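Plate day, finally

Quick one because I have to be out the door by 5 and I still haven't eaten.

So the plate. I've been going on about it since January, the big stamped aluminum one, and people keep asking what it even looks like, and I keep saying "like a plate". Fair complaint. Photo further down.

Short version - I like pressed metal. Always have. Baking tins, old license plates, the backs of appliances. You take a flat sheet that flops all over the place, push some ribs into it and suddenly it's stiff. Nia James got me into it properly, she did sheet work for years before she moved over to Drostier, and she can't walk past a vending machine without running her thumb along the side panel. I'm the same now. Sorry to everyone who shops with me.

Wednesday was supposed to be for cleaning up my notes. Didn't happen. Spent most of the morning just looking at the thing on the steel table and trying to draw it from memory afterwards. Try it sometime, it's awful. I got the long grooves down fine, then completely lost track of where the loops went. Second try was worse. Ewan Baxter looked at my sketch and asked if it was a map of a campground.

What I keep coming back to is the curves. The straight ribs make sense to me, they run the long way and that's the way a sheet wants to bend. But the U shapes near the one end, why so round? Nia says tight corners tear when you press them, the metal has nowhere to go, so you give it a generous bend and everybody's happy. I wrote that down and then spilled tea on it. Typcial.

Also the light. Brushed steel under shiny-ish aluminum, gray on gray on gray, and all of the relief comes from shadows. Move your head a bit and a groove disappears. I'd love to do a pencil rubbing of the whole surface but I need paper 30 inches wide at least and the art store only had small pads. If anyone has a roll end going spare, email me.

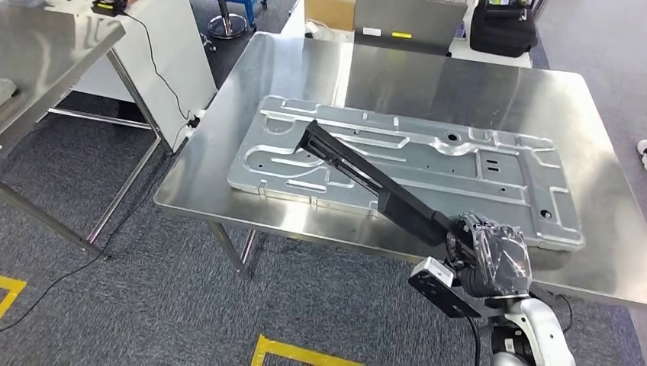
The plate on the steel table, long ribs and the curved bit I can't draw.

Look at the pockets too, the recessed rectangles. And the round holes, and all the little punched ones scattered about. My sketch has maybe half of them, in the wrong places.

Next up is the rubbing, if I find paper. Then a decent drawing, with a ruler this time. Nikau Bolger has offered to lend me his good pencils and I said yes before he could change his mind.

OK, sandwich, keys, gone. Will fix the typos tonite.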